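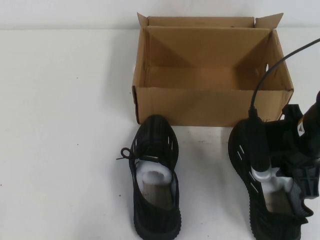 ## Part 4: Boxing up a pair of knit sneakers

OK, you've got your shoes sorted by season (that was Part 3), and now we get to my favorite bit. I love packing shoes! Give me a clean table, a cardboard box and a podcast and I'm happy until lunch.

Knit sneakers get their own part in this guide. Leather shoes will put up with a lot. Knits stretch, crease, pick up lint and hold on to every smell they've ever met, so they go into storage a little differently. The steps are written for a black pair because black is what most of you write to me about, and also what I mostly own.

**What you need**

- One pair of knit sneakers, clean and completely dry
- A corrugated box with flaps that close. Hand-holes in the ends are nice for carrying
- Two toe inserts. The foam ones the shoes came with are perfect, so please stop throwing them away
- Plain tissue paper, enough to line the bottom and go over the top
- A lint roller and a soft brush (an old toothbrush does fine)
- Labels and a marker. I use the Tulex labels, the matte ones, and they peel off without taking the cardboard with them

### Before you start

Clear the table. All of it! I've had a marker roll under a box and leave a line on a white tabletop that is still with us. Put the box toward the back, flaps up, and the shoes in front of it where you can reach both without leaning.

> **Caution:** Don't pack a shoe that feels even slightly cool inside. Cool usually means damp. Pull the insoles if they lift out, stand everything somewhere airy overnight and try again in the morning. Never use a radiator or a hair dryer on knit – the glue underneath doesn't like it.

### Prepare the shoes

1. **Loosen the laces.** Go from the top down, two or three rows, until the tongue moves freely. You don't have to take the laces out. I used to, and then I'd spend the first warm morning of the year relacing on the stairs, late for the bus.

2. **Brush the collar.** If yours has a bumpy or scalloped edge around the opening, work the brush along it with short strokes, then turn the shoe and go back the other way. Lint settles down between the bumps and you won't get it with the roller.

3. **Roll the outside.** Light pressure, in the direction of the ribs. Fold a sheet of the lint paper over your fingertip for any little slits or cutouts near the toe, and don't poke anything through them.

4. **Check the insole.** Tip the shoe toward a window and look all the way back to the heel. You're looking for grit, flattened spots and (speaking from experience) one very small cereal piece. Wipe with a barely damp cloth, then let it dry again before you go on.

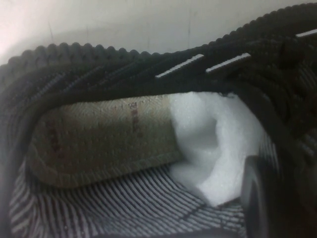 If there's printing on the insole, go easy over it. It rubs off sooner than you'd think, and it may be the only place your size is written. Copy the size down now while you're in there. You'll want it for the label.

5. **Seat the toe inserts.** Slide each one in under the laces, rounded end first, and push until it stops on its own. It should fill the toe without making the knit bulge. Too big? Use balled-up tissue instead. Too small, wrap a sheet of tissue around it.

 *Note:* My friend Fidelina Restrepo swears by rolled socks. I've tried it and it works, but then you've packed away your socks.

6. **Tuck the laces.** Snug them just enough to close up the tongue, then drop the ends inside. A loop left hanging will catch on the next thing in the box.

### Prepare the box

7. **Check the bottom seam.** Press on it from inside with a flat hand. If it gives, run one strip of tape along the outside and another across it.

8. **Fold all the flaps back and look in.** Corners too. Shake out any cardboard dust over the trash.

9. **Line it.** Two layers of tissue, with the ends running up the walls so you can fold them over the shoes later. Skip newspaper. The ink transfers, and though you may not see it on a black upper you'll certainly see it on a light insole.

> **Note:** A roomy box is fine, and I'd take one over a tight one every time. Just fill the leftover space with crumpled tissue so nothing slides.

### Pack

10. **Lower the first shoe in, sole down,** along one long side.

11. **Lower the second one in beside it, heel to toe with the first.** That keeps the two wide parts from pressing on each other. Put a folded sheet of tissue between them.

12. **Fold the tissue over the top.** Loosely!

13. **Close the short flaps first, then the long ones.** Don't tape the top if the box is staying in your home. You'll want to look in on them around July.

14. **Label one end.** I write color, size, the month I packed them and a box number. My boxes start at 300, left over from the numbering in my old Mornmont notebook, and I've never had the heart to start over.

### Where to put it

A closet shelf, away from an outside wall if you can manage it. Under the bed works too. Attics get too hot and my basement on Benavides gets too damp, which I found out with a pair I really liked.

You can stack these boxes, but keep shoes on top and heavy things on the floor. Edith Villanueva put a dictionary set on hers and the lid sagged right down onto the toes. (They came back after a night with fresh inserts in, so don't panic if you've done the same.)

> **Caution:** No mothballs. The smell goes into the knit and stays for a good long while. A small cedar block in the corner of the box is fine as long as it doesn't touch the shoes.

### If something's off when you open the box

- **Creased toe:** put the insert back in, mist the outside very lightly with water, leave overnight.
- **Musty smell:** insoles out, laces open, a day near an open window. Repeat if needed.
- **Stretched collar:** usually from hanging or from being packed too tight. Wear them around the house for an evening before deciding anything.
- **Lint again:** back to step 2, sorry.

Part 5 does the same thing for ankle boots, where you'll need a taller box.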